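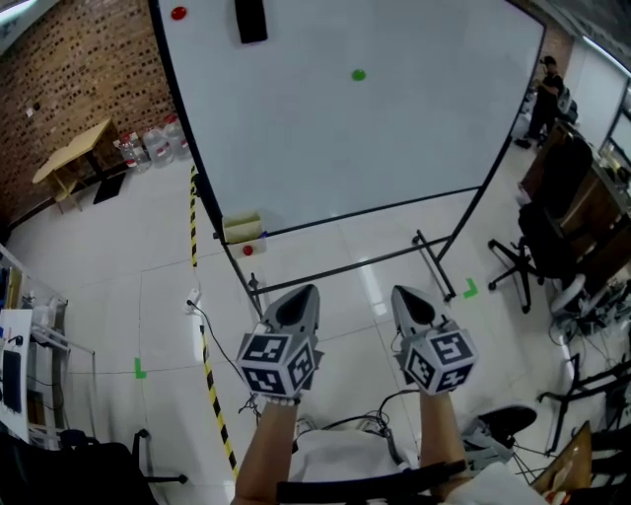

Can a rolling whiteboard really replace the one bolted to the wall? For most shared workrooms it can, as long as the frame is stiff enough to write on without wobbling and somebody wipes it down at the end of the day.

I came to this subject as a skeptic. The boards I grew up with were screwed into plaster, and the mobile kind squeaked, drifted and tipped if you leaned on them. Then I spent a July afternoon with Pantelis Margaritis, who fits out workshops and studios around Gronemville, and I went home wanting one for my kitchen!

Pantelis has placed over 2,000 boards in his career and he still gets excited about legs. Angled legs, he says, with a crossbar down low, because that bar is what stops the sway when you're writing fast near the top corner. He likes a black metal frame (scuffs show less on a dark finish, and everything in a workroom gets scuffed) and he likes a big, plain white surface with nothing printed on it.

Then there's the tray, which I had never given a moment's thought. A small open cardboard box sitting on it does wonders - spare markers, caps, the stub of chalk that belongs to some other board entirely. Leave one blue marker out beside the box and people will pick it up and start drawing. Hang the eraser up high at the center and it's easy to find again. And magnets! A red one in the corner and another down on the lower edge are plenty to be getting on with.

Floors matter too. On large glossy tiles a board slides beautifully, so Pantelis marks its parking spot with little L-shaped corners of green tape. At the Athanasiadis studio they shift theirs 8 times a day, and it goes back to its corners every evening.

"Put it where the talking happens," he told me. "Then leave it mostly empty."

I've measured the kitchen twice. It'll fit if the bench moves.

Filed under: Workrooms & Studios
14 comments | 62 shares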